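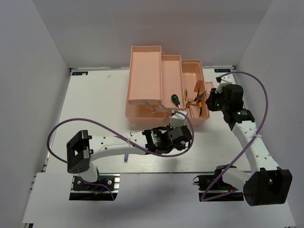
Setting Up a Cantilever Toolbox for Household Repairs

A cantilever box opens in steps, so every tray is reachable at once. The drawback is that the trays are shallow and the hinge arms carry all the load. Most boxes that fail early were packed badly. The procedure below applies to plastic boxes with three or more trays and takes an evening.

Before you start

Empty the box completely. Wipe the trays with a damp cloth and let them dry with the box open. Check each hinge arm for side play. A small amount is normal. If an arm rubs against the tray wall, tighten its pivot screw a quarter turn and test again. Riveted pivots cannot be adjusted.

Look for the load rating, usually molded into the underside. The Pistell box used for these notes is rated at 18 pounds total. Ratings assume that most of the weight is in the base.

Step 1. Sort by weight

Weigh the tools on a kitchen scale and make two groups. Hammers, adjustable wrenches and anything with a steel body go in the base. Screwdrivers, small pliers, tape measures and bits can go in the trays. Borderline items go in the base.

Step 2. Load the base

Put the heaviest tool along the rear wall, under the hinge line. Fill toward the front with lighter ones. Leave clearance at the top - the lower trays drop slightly below the rim when the box closes, and a tall handle will stop them.

Step 3. Load the trays

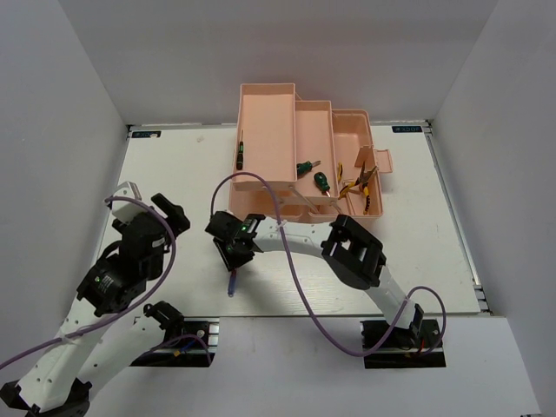

Dustden Workshop Notes

Open the box fully and work from the lowest tray up. Lay tools lengthwise where they fit. Pliers should be closed and flat, with the handles clear of the dividers. Screwdrivers over 8 inches often fit only on the diagonal, so try the base first.

Keep the highest tray light. It is the right place for fuses, picture hooks and wall anchors. Put loose screws in lidded containers, or they will migrate into the hinges.

Load both sides evenly if the box opens both ways. If it opens to one side only, check that it stays put with all trays extended. If the rear of the base lifts, move weight down from the trays.

Step 4. Test the action

Close the box slowly with one hand on each side. It should fold without force. Resistance in the last inch almost always means a handle is standing too high. Open it again and lower the item.

Lift the closed box by the handle and set it down five times. Reopen it and see what has moved. Add dividers or a strip of foam drawer liner where tools have slid.

Maintenance

Put one drop of light machine oil on each metal pivot twice a year, in April and October. Do not use spray lubricant near plastic trays unless the can says it is safe for plastic.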